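Household Storage and Labelling
Handout 2: Sorting, marking and returning
Tutor: Annelies De Smet
Revised August 2021

Last session we looked at why cupboards fill up. This handout covers what to do once everything is out and on a table. Read it before you start the exercise on your own kitchen or workroom.

Sort by use first and by size second. Things used on the same job should live together, even if they look untidy side by side. String, scissors and parcel tape make one group. Spare bulbs and fuses make another. Leave anything you can't place until the end.

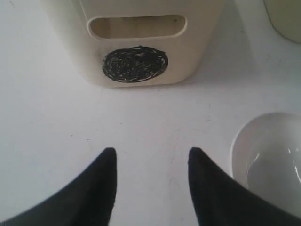

Once the groups are settled, choose the containers. Most people buy boxes too early and then have to fit their belongings to them. Measure the shelf, take off a little for your fingers, and write the figure down. The shelf used in the Plekville exercise is 600 mm wide and 371 mm deep, so two medium boxes will sit side by side with room to lift either one out.

Containers with straight sides waste less space than tapered ones, but tapered ones stack inside each other when empty. Lids are worth having for anything kept above head height or on the floor. 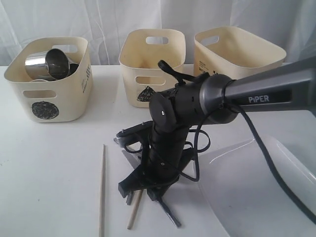
Should every box have a label?
Label any box whose contents can't be seen from where you normally stand. Clear jars on an open shelf can do without.

Put the label on the side that faces out, low enough to read when another box is on top. Use one or two words. "Sewing" is better than "Sewing and bits", which soon becomes a home for anything. Julián Barroso's notes from the Dufour course suggest a plain symbol for households with small children, and this works well if the same symbol goes on the shelf edge too.

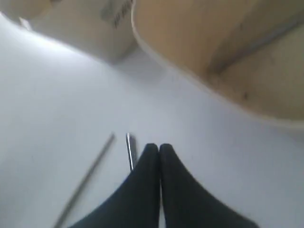 The last step is returning things, and it is the one that fails most often. A place that needs two hands and a chair will not be used. Keep the daily items between hip and shoulder. Do your sorting on a pale, plain surface like the one in the picture, where dark screws and buttons are easier to spot, and clear it fully before you put the first group away.

For September: bring your shelf measurements and a list of your groups. Please don't buy any containers before then.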